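Why Does Small Stuff Pile Up? How to Sort a Shelf Full of Bits and Pieces

Written by Ha-rang Nam for the Barach Young Readers' Pages

Most homes have a place where small things end up. It might be a drawer in the kitchen, a basket by the front door, or one part of a shelf. A key goes in, then a birthday card, then a bracelet with a broken clasp. After a few months it is full, and when you need the bracelet you can't find it.

This page explains why that happens and how to sort it out.

Why things pile up

Big things have an obvious place. A coat goes on a hook and a pan goes in a cupboard. You don't have to think about it.

Small things are harder. Where does one earring go? What about a pen that might work, or a ribbon from a present? When you don't know the answer, you put the thing down in the nearest open spot. Someone else sees it there and puts their own small thing next to it. That is how a pile starts.

Piles also hide things. Paper is the worst for this. A sheet of paper is wide and flat, so it covers whatever is under it. If you put three sheets on top of a ring, the ring is gone as far as your eyes can tell.

What is usually in the pile

You will find a few kinds of things again and again.

Paper: letters, booklets, cards, old drawings, folded notes.

Jewelry and trinkets: chains, beads, pins, buttons, charms.

Small bags: a pouch with a drawstring is made for holding little things. You pull the string and the top closes up, so nothing falls out. Cloth pouches are good for jewelry because the cloth is soft and won't scratch it.

Containers: bowls, boxes, jars, and tubs. Some of them have things inside and some are just waiting.

Decorations: cloth flowers, ribbons, stickers, tiny bottles.

What you need

A clear table or a clean patch of floor
A towel or a light-colored sheet to put things on
3 boxes or trays
A bag for trash
A soft, dry cloth for dust

The towel matters more than you might think. Beads roll, and a towel stops them. A light color also helps you see small dark things, like a hairpin.

How to do it

Ask first. If other people in your home use the shelf, tell them what you are planning. You can sort other people's things into a box, but you should not throw them away.

Start with the paper. Lift it off in one stack and set it to the side. Don't read it yet! Reading is slow, and you will want to stop and look at every card.

Next, take out anything that could break. Glass bottles and china bowls come out with two hands, one at a time. If you find something sharp or already broken, leave it where it is and get an adult. Do the same with pills, batteries, or a bottle of something you don't recognize.

Now take out the small containers. Keep what's inside them inside for now. A bowl of trinkets can be carried to the table just as it is.

Last come the loose things at the bottom. Put them on the towel and spread them out with your fingers.

When the shelf is clear, wipe it with the dry cloth. Get into the corners — that is where the dust sits.

Making groups

Museums have to keep track of small things too, and the people who work in them begin by putting like with like. You can do the same. Put all the chains together, then all the pens, then all the cards. Don't worry about where they will live yet.

Do-yoon Choo runs the Saturday-free craft hour at the Denudport library and gives children 7 minutes to group a tray of odds and ends. Everyone makes different groups. Some go by color, some by what a thing is made of, some by who would use it. For a shelf at home, grouping by use works best, as you will look for things when you want to use them.

Look at each group and use your three boxes. One is for keeping, one is for giving back to whoever owns it, and one is for things you aren't sure about. Leave the "not sure" box alone for two weeks. If you haven't needed anything from it, ask an adult what should happen to it.

Untangling a chain

Chains knot easily when they are loose. Lay the chain flat on the towel and don't pull the ends. Pulling makes the knot tighter. Find the middle of the knot and wiggle it gently until it opens a little, then work one strand out. A toothpick can help with a fine chain. When it is free, close the clasp and give the chain its own pouch.

Putting things back

Heavy and flat things go at the back or the bottom. Paper should stand upright in a folder if you have one, so it can't cover anything. See-through boxes are useful because you can check what is inside without opening them. Things you use every day go at the front.

Keep a little empty space. A shelf that is packed to the edge has no room for the next small thing, and there will always be a next small thing.

Small things on a wooden shelf

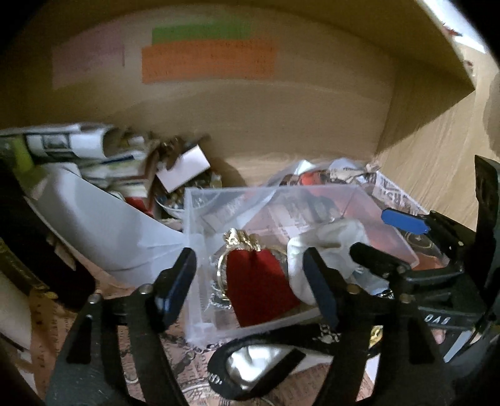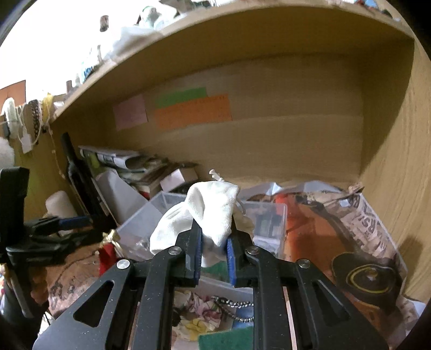
Ah-rin Maeng wrote in to say that she sorted her own shelf in September and it took almost 19 minutes to get one necklace apart. She would add one more step: write a label for each box before you put it back. Her little brother kept dropping his pens in with her beads, and after she taped a drawing of a bead to the lid, he stopped.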